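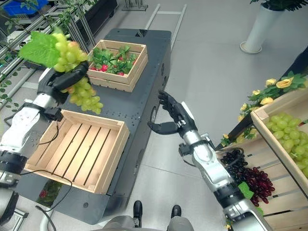 Grolwood reckons the crates should be checked before the fruit goes anywhere near them, and I've come round to that, so it's now the first line on the sheet. Fill them first and you never look at the bottom slats again!

FRUIT DISPLAY -- MORNING CHECK, AUGUST
Begum Produce Hall, front corner

1. Wooden crates, empty. OK
Ran my hand (gloved, please) along the inside of every slat. One rough spot, sanded it before opening. No staples poking up.

2. Display shelf, steady on its feet. OK
I lean on the top tier and give it a wiggle. It used to rock something awful on the old floor.

3. Grapes, green. OK
Lift each bunch by the stem and check underneath, that's where the squashed ones hide. A bit of yellow or pink on the berries is fine, leave those on. Loose ones go in the upper crate.

4. Grapes, red and black. REDO
Lower tier. Found 5 split berries at the back and a sticky patch under them. Wiped it down, but I'd like somebody to look again at 2 pm.

5. Strawberries. OK
Leaves are pretty but they hold damp. Fluff them up and have a sniff.

6. Artificial roses. OK
Wired on tight, no loose petals near the food. They do collect dust -- quick wash at month's end.

7. Floor and walkway. WATCH
Stray grapes are my number one worry, colour be damned, they all slide the same. Sweep every 4 hours, more if it's busy. Keep planters and bins back from where people walk.

8. Trailing vines on the rack. OK
Trimmed anything low enough to catch a sleeve.

Spare crates from Gumura are still in the back and haven't been checked, so please don't use them yet.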